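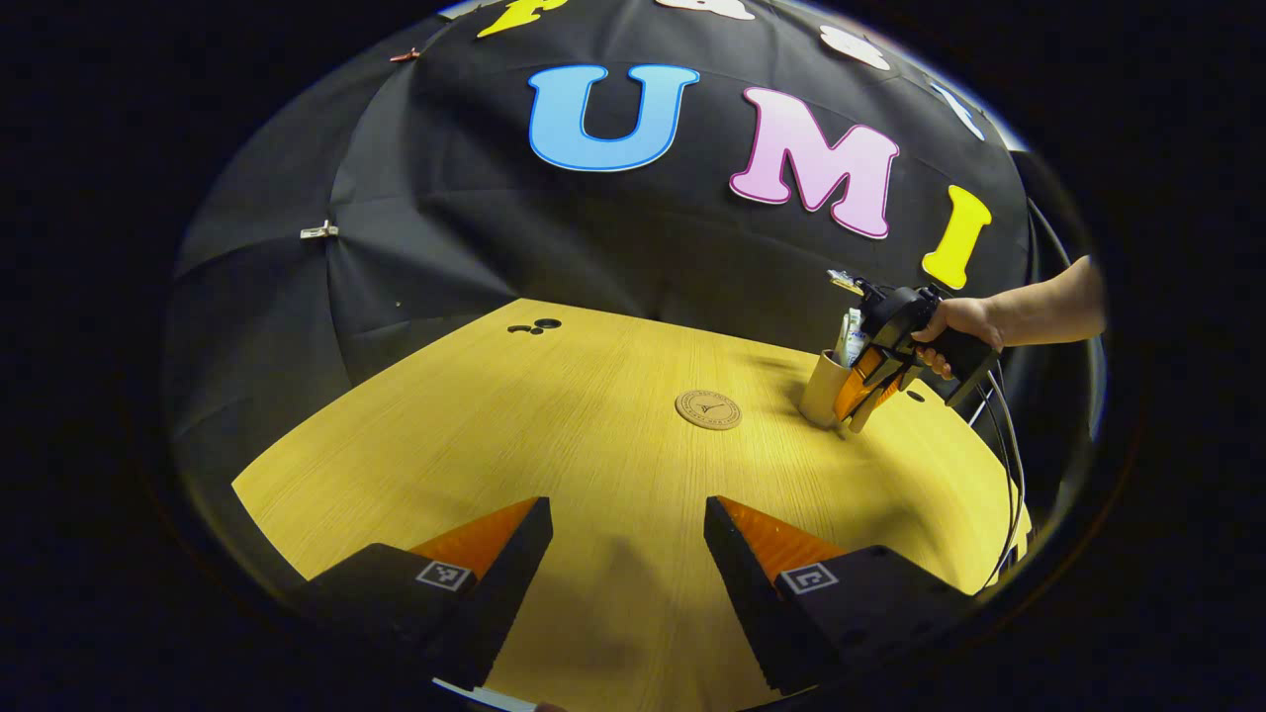 Corkell launches the Treltum Cup, a guest toiletry set that fits on a coaster

FOR IMMEDIATE RELEASE
2024-06-01

I have stayed in a lot of guest rooms where the toothbrush you were offered came out of a drawer full of hotel shampoo and old batteries. It was kind of the host to look! But after the third or fourth time I started thinking there had to be a nicer way to leave a few small things out for people, and that's how the Treltum Cup got started at my kitchen table.

I run Corkell, a very small company (me, a storage unit and a label printer that jams), and up to now we've sold coasters and trays to inns and short-stay rentals. The Treltum Cup is the first thing we've made that guests get to open and use up. It's a plain paper cup with the small items people forget to pack standing upright inside it, and it comes with a round cork coaster so the cup has a proper spot on the nightstand or the bathroom shelf.

Each cup holds a toothbrush, a small toothpaste, a comb and a packet of cotton swabs, so 4 things in all. The toothbrush has a pale green handle with white and green bristles, and I'll admit I spent far too long picking that green. I wanted it light enough to look clean and still easy to spot when you've put it down on a white sink and you don't have your glasses on yet.

There's also a card. My first one had a whole paragraph about our values on it and my sister-in-law said it read like a tax form, so it went in the recycling. The new one is short. It says what's in the cup, what you can put in the recycling and how to ask the host for another one. Hosts can have their own wording printed on the back if they order six cases or more, and they can put whatever they like there: the Wi-Fi password, the breakfast hours, a note about the dog.

Most of this spring went into how to set everything out. I tried the pieces on every table I own, with the card flat, with the card leaning, with the brush inside the cup and with the brush lying next to it. Pale wood ended up being my favorite background by a mile. The tan of the paper and the brown of the cork sit on it very quietly, and the green gets to stand out along with the blue on the card.

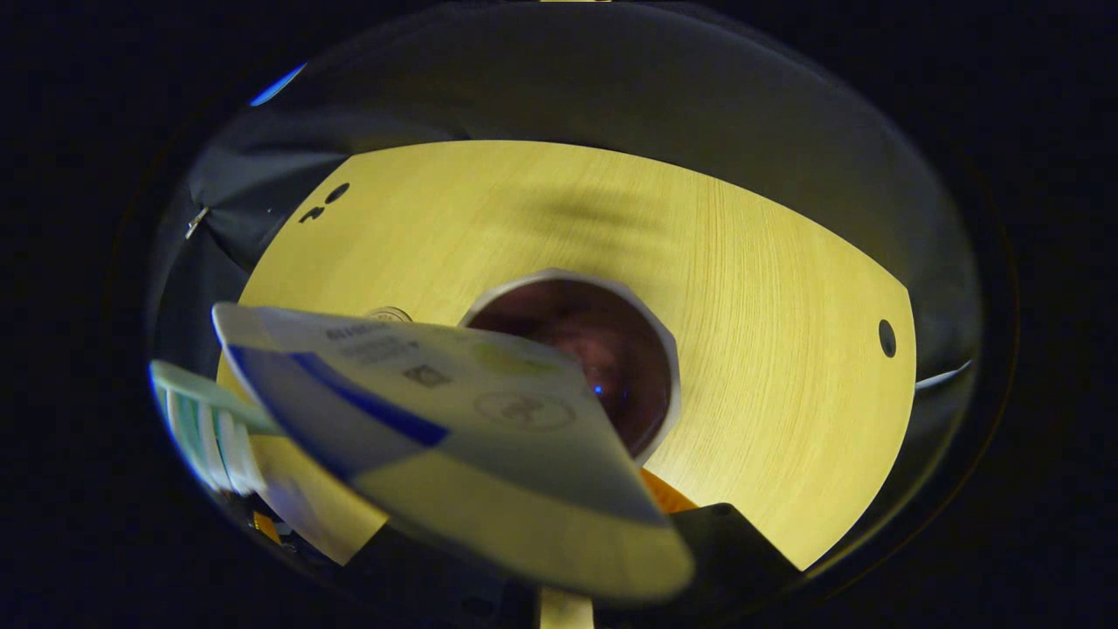
Toothbrush and blue-striped card on a pale yellow surface with a round opening.

Dlamini Guest House was kind enough to try the cups for two weeks before we settled on anything, and the notes that came back were so useful. Guests liked being able to see the items without opening a bag. They kept the coasters out for their coffee and used the empty cups for hair ties, loose change and, in one room, a bunch of clover. The complaint we heard most was that the early cup was too tall and tipped over when somebody reached across it for the lamp. So it's shorter now and a little wider – you can bump it with an elbow and it stays put. (I've tested this with both elbows.)

The comb changed too. We started out with a wide one that looked lovely and wouldn't go in next to the toothpaste unless you pushed, and then it wouldn't come back out. The one we use now is narrower and has a rounded end.

Zanetti Supply is handling the wholesale side, which is a huge relief to me and to my back. Cases go out from their warehouse starting in June, and small orders still come straight from me, packed by hand in the evenings. Roughly 65 rooms are already signed up for the first run, mostly at family-run places, and I'd love to add more of those.

If you host people at home and only want a couple of cups for the spare room, that's fine as well. You can buy them singly, and you can buy refills without the cup or the coaster if yours are still in good shape. The refill comes in a paper sleeve and takes a minute to drop in.

Samples are available for housekeeping managers, hosts and anybody who writes about travel or small inns. Please tell me whether you'd like the printed card or a blank one, and give me a daytime address since the mail carrier can't leave these on a porch in the rain. I'm glad to talk about the cork, the paper or the green for as long as you'll let me.

About Corkell
Corkell makes coasters, trays and small room goods for inns, guest houses and people with a spare bed.

Press and sample requests: use the contact form on the Corkell website and put "Treltum Cup" in the subject line.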